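The Robe Stays on the Bed

Every wardrobe has one garment that refuses to be put away. It is too wide for the hanger, too slippery for the shelf, and too good for the chair where everything else ends up. Mine came from Tehrani, a shop with 200 square feet of floor and no changing room, and I have been losing to it since August.
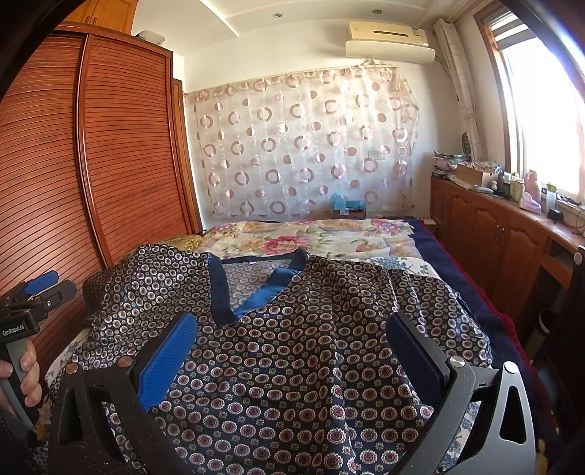 M. Deditz
Contributing writer, Home & Habits

Laid out flat, it takes over a bed the way a large dog does. The print is cream medallions with dark red centers, row after row on near-black navy, and it gives you something to steer by. Fold along a row and you look like a person who knows things. Drift off it and the whole business slides toward the pillow.

The satin collar is where ambition goes to die. A wide V in two blues wants to lie flat, and it will, until you turn in the sleeves. I start with the neckline at the far end of the bed, smooth the body toward me, and leave the collar for last, when I have stopped caring.

Then there is the wardrobe. Louvered sliding doors are handsome and let the clothes breathe, but only one side opens at a time, and it is always the other one. The organizers at Pranditz will sell you a cedar hanger for this problem. It costs 160 dollars, and for that I expect it to do the folding.

My current method is thirds lengthwise, then a loose roll, then the top cabinet. It holds until the next time I want to wear the thing, usually by nine that evening.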